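We named the robot Obi in April, before it had hands. By the time the hands came, two gray ones with every finger jointed, the whole club had been talking to it for months and nobody could stop.

The task for the Romen Cup was simple to say: box, plate, table, go! Put the box on the plate and leave the plate where it was. I had written 988 lines for it and loved every one of them (even the ugly ones). I sat down by the table, knees shaking, and typed the start command.
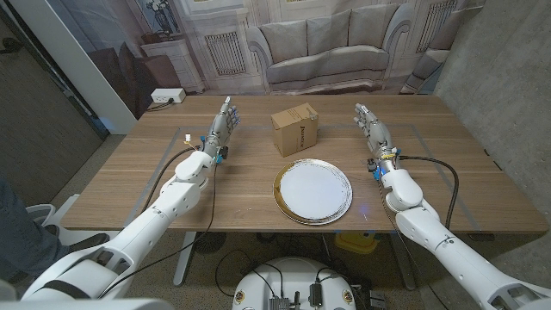 "Palms in," I whispered. "Come on, Obi, palms in."

The other team from Lornovico had 2,000 practice runs behind them, and they had told us so at lunch, twice. We had 30. But ours were wonderful runs! In one of them Obi had pushed the plate a full foot sideways, so gently that we all clapped anyway.

I loved the living room behind the table, too, with that big gray sofa. All winter I'd imagined Obi finishing its work, rolling right into the print and putting its feet up, though it had no feet to put up.

"Left hand first," said our captain, reading from the plan. "Slow."

The motors hummed. I held my breath and thought about every finger at once. 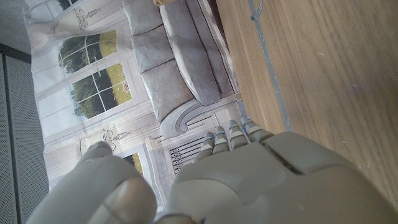

*Obi's hand at the edge of the table, blue lights on, sofa waiting.*

"It's going the wrong way," someone said.

"It's looking at the room," I said, and I reached for the keyboard, grinning so hard my face hurt. We still had 2 tries left.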